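Workroom bench check, Jorkport building, ground floor
March round
Checked by: Nathalie Landry
Sheet 14 of the shop binder

Marks used: OK, FIX (do it before the next check), NOTE (no action, written down so the next person knows), N/A.

Comments from the last sheet that were still open when I started: the door closer on the hall side, the missing lid on the oily rag can, and the label on breaker 6. The door closer has been adjusted and the rag can has a lid. The breaker label is still missing and is carried over below.

Section 1. Getting in and out

1.1 Main door opens fully and closes by itself
OK. Closes slowly in the last few inches but it does latch.

1.2 Walkway from door to back wall clear
FIX. Two Dinico cartons were standing in the walkway beside the parts shelf. I pushed them against the wall, where they still stick out a little. They are full and need a place on the bottom shelf or in the store room.

1.3 Exit sign lit
OK

1.4 Emergency light, button test
OK. Held for the full test. The light over the sink is slower to come on than the one at the door, same as last time.

1.5 Floor dry, no loose mats
OK. The mat at the sink has been taped down on all four sides.

Section 2. Fire and first aid

2.1 Extinguisher in place, pin and seal present
OK. Needle in the green.

2.2 Extinguisher tag signed
FIX. Not signed for this month. I signed it, but whoever does the weekly walk should be doing this and the last two lines were blank as well.

2.3 First aid box stocked against the list inside the lid
FIX. Short on small plasters and burn gel. Eye wash is in date. Order goes in with the next Matos delivery.

2.4 Emergency numbers posted by the phone
OK. Room number on the card corrected to 219.

Section 3. Power

3.1 Breaker panel reachable and door closes
OK

3.2 All breakers labeled
FIX. Breaker 6 has no label, third sheet in a row. It feeds the wall outlets on the window side. A strip of tape and a marker will do until the printed one comes.

3.3 Extension cords used only as temporary supply
NOTE. One orange cord in use at the drill press. It was put away when I asked. Please don't leave it out overnight.

3.4 Plugs and cords on hand tools, visual check
OK, with one exception. The Ollarska heat gun has a nick in the cord close to the plug. Taken out of use and tagged. It is on the shelf in the store room, so don't go looking for it on the pegboard.

Section 4. Large wooden table

4.1 Table stands firm, no rocking
OK. Leaned on all four corners.

4.2 Surface sound, no splinters or open joints along the front edge
OK. The pale wood has scuffs and some darker smudges. None of them catch on a glove.

4.3 Surface free of stains that could mean a leak or spill
NOTE. There is a faint round mark in the wood to the left of the middle. I felt along it and it is dry and flat. I looked overhead and found no drip. If it gets darker or a second one shows up, write it on the next sheet.

4.4 Small items kept in a container
OK. The small colored pieces are in the brown and blue cup near the back of the table. It is an open cup with no lid, so it is easy to knock over with a sleeve. I would like to see something with a wider base, but this is not a FIX.

4.5 Hand tools in their holders when not in use
FIX. The blue hand tool was lying on the bare table, to the right of the cup. It should go in a holder with the tip away from the person working. The lime-green ring near the middle can stay where it is, it has no sharp edges that I could find.

4.6 Cables on and around the table kept clear of hands and tools
FIX. Thin black cables on the left side trail close to the table edge. Clip them so that a sleeve or chair arm can't pull on them. Same goes for the tangle of red, blue and white cables at the back on the right, next to the tan roll. It needs sorting and a couple of ties.

4.7 Things stored at the back and sides of the table
NOTE. Teal zippered pouch and a dark gray hard case at the back right, loose paper at the back left. The pouch and case can stay if they are kept shut. Crumpled paper goes in the bin at the end of the day.

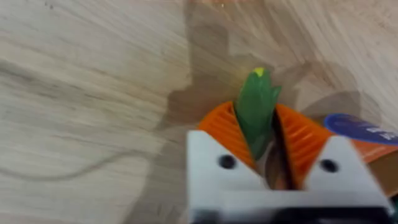
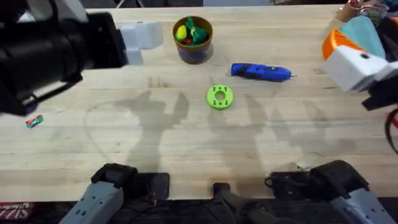
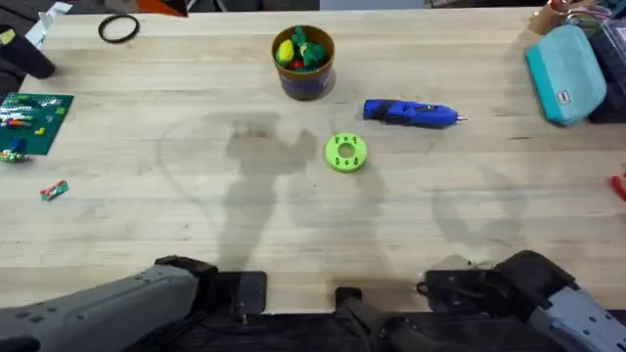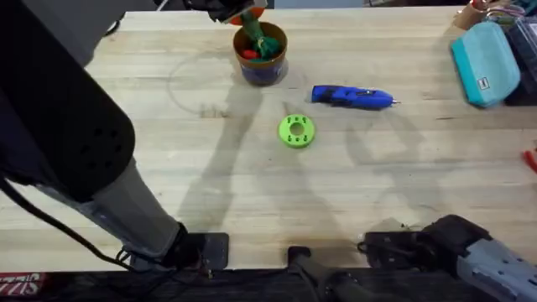
Section 5. Hot work and glue corner

5.1 Heat-proof mat in place
OK. One corner is curling. Turn it over or replace it when the others are ordered.

5.2 Stands for hot tools
FIX. One stand is bent and leans forward with a tool in it. Straighten it or throw it out. There is a spare in the second drawer, left side.

5.3 Warning card posted
OK. The card says to wait 14 minutes before putting a hot tool away. Leave it where it can be read from the stool.

5.4 Fume fan runs
OK. Noisy on the high setting. Filter looked gray but air was moving through it, checked with a strip of tissue.

Section 6. Storage and waste

6.1 Shelves anchored to wall
OK. Two screws on the tall unit tightened.

6.2 Load on shelves within the posted limit
NOTE. The bottom shelf is marked for 200 pounds. With both Dinico cartons on it, it would be almost full, so nothing else should be added there.

6.3 Solvent cabinet closed and latched
OK. One can of Matos thinner had a sticky lid. Wiped and closed again.

6.4 Bins emptied
OK. The sharps jar is two-thirds full and should be swapped before summer.

Open items to carry over
1.2 cartons off the walkway
2.2 weekly tag signing
2.3 plasters and burn gel
3.2 label on breaker 6
4.5 holder for the blue hand tool
4.6 cables clipped and sorted
5.2 bent stand

Anyone can close an item. Write your initials next to it on the paper copy by the door and leave the paper copy on its clip - I type it up from there.

N. Landry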